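Robotics for Building Maintenance
Handout 4: Notes for the demonstration visit at Skulow
Prepared by Kristine Bautista

Please read these notes before session five. Those who were absent can use them together with the exercise at the end.

We were received by Jhun Dimaculangan, who is responsible for the tests of the Birkett arm. He divided the demonstration in two parts, first the planning in the control room and then the work on the roof. The task is inspection of the roof edges, which until last June was made by a person with a harness and a checklist.

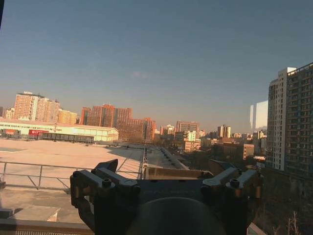

Outdoor light is the first difficulty for a wrist camera. In the laboratory we choose the lamps, but on a roof the sun decides. Remember what we said in Handout 2 about reflections: a bright metal part close to the lens can disturb the automatic exposure. The bronze or gold fittings on the finger brackets catch the low sun, and the tower blocks behind are bright on one side and in shadow on the other. A program which looks for edges by contrast only will find many of them in the skyline, and the railing and the parapet must be separated from these. Mr Dimaculangan's team solves this with a distance limit — everything further than the limit is removed before the search begins.

The second difficulty is calibration. The team gave us the result of one test series: 3000 frames recorded, 2901 accepted by the software. The others were refused, mostly for wrong exposure.

Questions from the group

Crisanto Estrella asked if the arm may work in wind. It may, but the speed is reduced and the operator must stay beside the stop button.

Maricel Dizon asked why the camera is not placed on a separate mast. A mast was tried, but the arm itself was hiding the contact point too often.

Exercise
Calculate the share of refused frames. Then propose one change in the exposure settings and explain in half a page how you would test it.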